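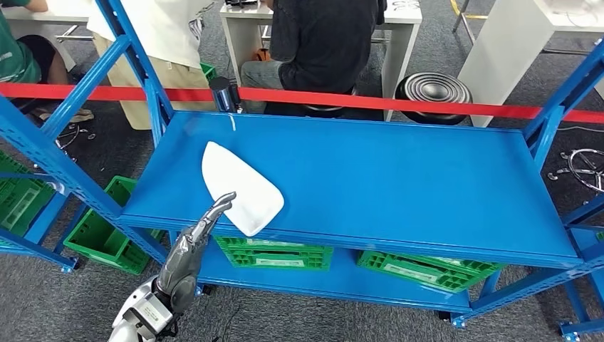
Setting Up Open Shelving and Crates in a Shared Store Room

Category: Guides > Storage and Workspaces
March | By Pirjo Toivonen, Stesthorpe Facilities Guidance
1,059 views | 87 shares

This guide sets out the procedure for arranging slotted metal shelving with plastic crates. It applies to all store rooms managed by Stesthorpe and may be adapted for schools, workshops and community buildings.

1. Position the units

Place each unit on level ground with its back to a wall where possible. Leave a clear walkway of at least 80 cm in front. Where two units stand close together, check that crates can be drawn out of one without striking the other. Diagonal braces must be fitted before any load is placed on the shelves.

2. Set the shelf heights

The slots in the uprights allow shelves to be moved up or down. Measure the tallest crate in use and add a hand's width above the rim. Both ends of a shelf must sit in matching slots. Check this with a spirit level and tighten all fixings by hand before using a spanner.

3. Place crates on the lower levels

Filled crates belong on the lower shelves. Green crates with latticed sides are suitable for most small parts, as the contents can be seen without lifting the crate down. Turn the label panel to face the walkway. A crate should sit square on its shelf; one resting at an angle is to be straightened before more is put into it.

4. Keep the top shelf for items in hand

The top shelf is reserved for single pieces being sorted or checked, such as a moulded cover or a shallow tray. It is not to be used for long-term storage. Smooth, curved pieces slide easily on a painted surface. Set them well back from the front lip, with the broader end resting on the shelf, and move any piece that overhangs the edge.

5. Label and record

Write labels in block capitals and enter each crate in the store register. The register at the Wason site, kept by Ikhsan Menon, lists 1,160 items and may be consulted as a model.

6. Inspect monthly

Check braces, fixings and shelf surfaces once a month. Chipped paint should be touched up to prevent rust. Cracked crates must be withdrawn and reported to Begoña Ortuño at the Stesthorpe office.

Filed under: shelving, crates, store rooms
4 comments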